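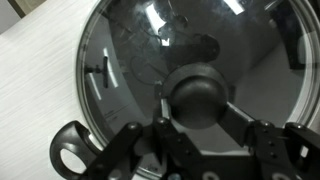

Open day at Gevwood, kitchen cell — 15 March 2018

Went over with Rostislav Šimko for the morning demos. Host was Halfdan Vídalín, who runs the cell and wrote most of the Cesel control layer. We were let behind the rope after the first group left.

Task shown: lid off the pot, reach in, lid back on. Lid is held by the knob with a two-finger pinch. Halfdan quotes 9 N closing force on the knob and says they tried 8 first and had slip in rotation. No suction, no tool change. Glass lids are the hard case for their depth camera, so the grasp pose comes from a taught offset to the knob and the depth on the glass is discarded. Asked if they mask the ceiling light reflections. They do not.

Log on the Cesel screen was at run 722. Halfdan's target for August is 2616, same pot throughout, then a change of cookware. 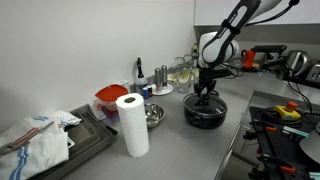

Safety is what I wanted to see, given our trouble with the Bireck cell last year. Theirs is simple. Speed limit in software, a keep-out height over the counter, one operator per session. The stop button sits on the clamped platform at the front right, lower than the counter, so the operator does not reach past the arm to hit it. Ours is on the back wall — to be moved. Rostislav wants a second one on a pendant as well. Halfdan had no objection but pointed out that their risk assessment only asks for one.

Clearances next. The approach into the pot is close to vertical and the rim tolerance is tight with the fingers they use. Their planner treats everything standing on the counter as a box with a fixed margin.

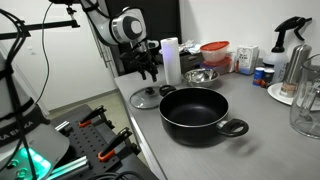 The margin is set per object by hand in a Kováčik config file, and it has to be edited when anything is moved. Halfdan does not like this either.

To do:
Get the config format from Halfdan.
Try the knob offset on our own lid, starting at 9 N.
Move the stop button.
Rostislav to check finger length against our deeper pot.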